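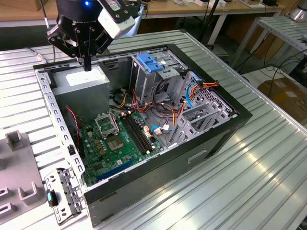

I finally have a result from the disassembly work that I am happy to write down, so this is a long post about a small thing. People who only want the number: with the new method, the arm needed a human to step in on 7 drive removals out of 251. With the old one it was 40 out of the same number.

Some background for anyone who hasn't read the earlier posts. The project is called Kemby. We take apart old desktop computers with one arm and one two-finger gripper, and we try to do it without a model of the computer. Recyclers get whatever comes through the door, and nobody has a drawing of a ten-year-old office tower with half its brackets bent. I started on the hard drives in January, partly because they are worth removing whole and partly because Ignacio Henríquez had already got the side panels and the memory working and I wanted a job he hadn't touched.

The old method was simple. Find the drive with the camera, work out a grasp, close the fingers, pull along the direction the drive ought to slide. It worked on most towers and failed badly on the rest. The usual fault was a few degrees of error in the pull. The drive jams against the side of the cage, the force goes up, the software sees the force and pulls harder, and then either the fingers slip or the whole case starts moving across the table.

The new method doesn't trust the direction. The arm pulls gently, a few millimetres at most, and looks at the sideways force at the wrist. If there is any to speak of, it turns the pull a little towards the side that is giving way and tries again. It keeps doing this until the drive moves freely, and only then speeds up. Iara Figueroa suggested it after watching me get a drawer out of the old filing cabinet at Valari, where we both used to work. You wiggle it. I had been trying to make the camera better for weeks and hadn't thought about my own hands.

We trained the small model that picks the next turn on 2000 short pulls, all recorded on our own bench with towers from Montecinos, the recycler down the road. I had expected to need far more. Most of the useful ones were failures, so I would tell anyone starting on this to keep their bad runs.
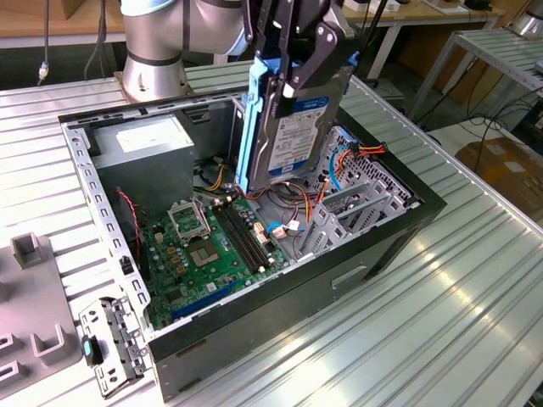 Getting the drive out of the cage is one half of the job and carrying it clear is the other. I had treated the second half as free. It isn't, as the wiring in these cases goes wherever it likes. With a bundle of leads running across the middle of the case and a blue SATA cable looping up out of it, a drive held upright has its bottom edge only just above the wires, and a low path will catch one sooner or later. So the arm now lifts straight up first and moves sideways second. That costs a little time on each drive and I have decided not to care.

The 7 that still went wrong were mostly grip problems. On a few the plastic of the caddy had gone brittle and a piece broke off in the fingers. Wiggling won't fix that. Iara wants to try a softer fingertip. I would like to try gripping further down first — it's one line to change.

I ran the same code on the Pivberg arm as well, which is older and has a much noisier force sensor. It was slower and gave up more often, but I haven't done enough runs there to put a figure on it. I'll post that when I have one, along with the plots, once I've relabelled the axes so that other people can read them.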